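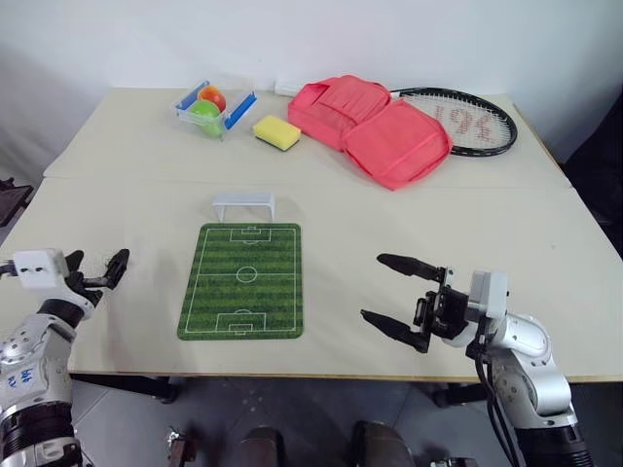 Notes for the talk - keep these on the lectern, don't read them out word for word!

Opening (two minutes, no slides)

Hi, thanks for staying for the slot right before lunch. I spend my working life moving a robot's arms from the other side of a room so that it can learn to do things without me. The project is called Plunard, we're a small team at Cernix, and today I want to talk about the boring parts, which I happen to love.

Ask the room: who has driven a robot by remote? Who has grabbed one by the wrist and pushed it through a task? Wait for hands. If it's only the front row, tell the claw machine story. If it's half the room, skip ahead.

Why we play soccer on a table

So the task sounds silly. Get a tiny ball from one end of a mat into a goal at the other end. Anyone's kid can do it. But you've got a light thing that rolls, a goal that slides if you bump it, and fingers that were made for grabbing and not for nudging. Our first operator took 47 tries before we got one we all agreed to keep (that was me, I'll own up to it).

PAUSE here, let them laugh or not.

By hand or by remote?

We tried both. Hand guiding is lovely to learn - you hold the arm, you feel the weight of it, and after 20 minutes a new person is making decent motions. The trouble is that your own body ends up in the camera view, and your sleeve covers the ball right when it matters. With remote control the view stays clean but your sense of touch is gone. New people push too hard, every single one of them, and then they overcorrect and go so slow that the policy learns to dither.

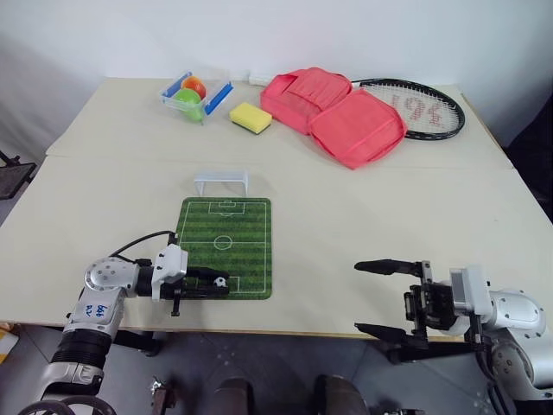
What I tell people now is to stop just short of the ball and take a breath. One beat, then push. Those little stops used to bother me and I'd trim them out of the recordings, and the trained robot would come in too fast and whack things. We put them back in and it got much calmer.

(If I'm running late, drop the next bit and go to numbers.)

The other hand

People always ask what the second arm is for. In this task, not a lot! But its joint positions are recorded too, so if you park it somewhere different each time, the model has to work out that it doesn't matter. We park it on purpose in a handful of poses. Same with the odds and ends at the back of the table - the bag, the sponge, the racket. They're there so the robot learns to leave them alone.
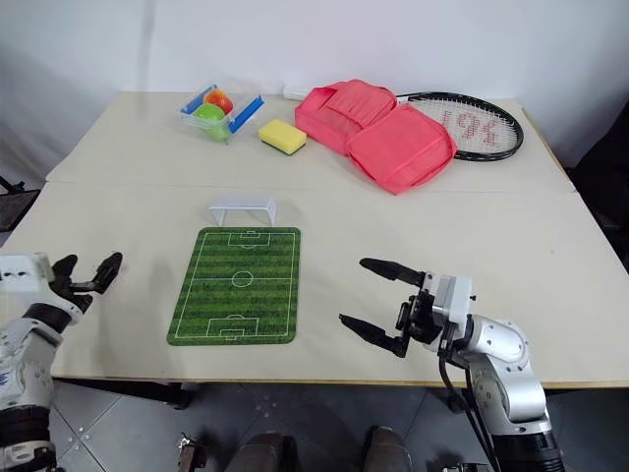

Numbers, quickly

We recorded 1261 demonstrations through November and threw away 359 of them. Say that slowly, it's the one thing I'd like people to write down. Most of the bad ones weren't crashes. They were somebody getting tired around four in the afternoon and steering in wobbly lines. We use a labeling tool called Luvon and I mark those "sleepy", which is now an official category, sorry.

Before questions

Mention that the operator handbook is free to copy, ask me for it after. Water. Thank the Hứa workshop for having us. If someone asks about simulation, say yes, we tried it, and come find me at lunch.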